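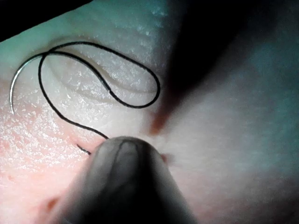 Vokitz Suture Teleop, data card

Summary

Vokitz is a set of 564 demonstrations of suturing by remote control. An operator sits at a console and drives the instruments by hand; the robot follows, and the arm motion is stored with the video. The set was made at the Drerstead lab for training and testing imitation policies.

Contents

564 episodes, 3772 labeled segments
Joint positions and gripper angle for each arm, logged at 50 Hz
Wrist camera video, one stream per instrument
Segment labels: needle pickup, insertion, pull-through, knot, release

Splits

The test split holds 50 episodes and has no operator in common with the training split. Please don't tune on it. 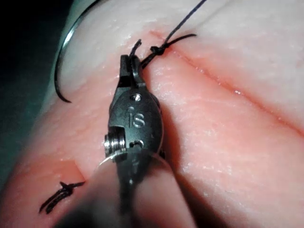

Knot segments are the hardest part of the set to label. Operators regrip often, and two labelers can disagree on where one throw ends and the next begins. We mark the start of a knot segment at the first frame where the jaws are closed on the thread, as they are here just below the upper knot, and the end at the last release. If a pad already has a finished knot on it, like the one at lower left, it gets no label in the current episode.

Known issues

Out-of-focus frames are kept. Thread passing under an instrument is not annotated.
Episodes over 300 seconds were dropped before the March release.

Loading

Use the reader in the Rocha tools repo. The older Ferkcombe reader opens the files but ignores the gripper channel.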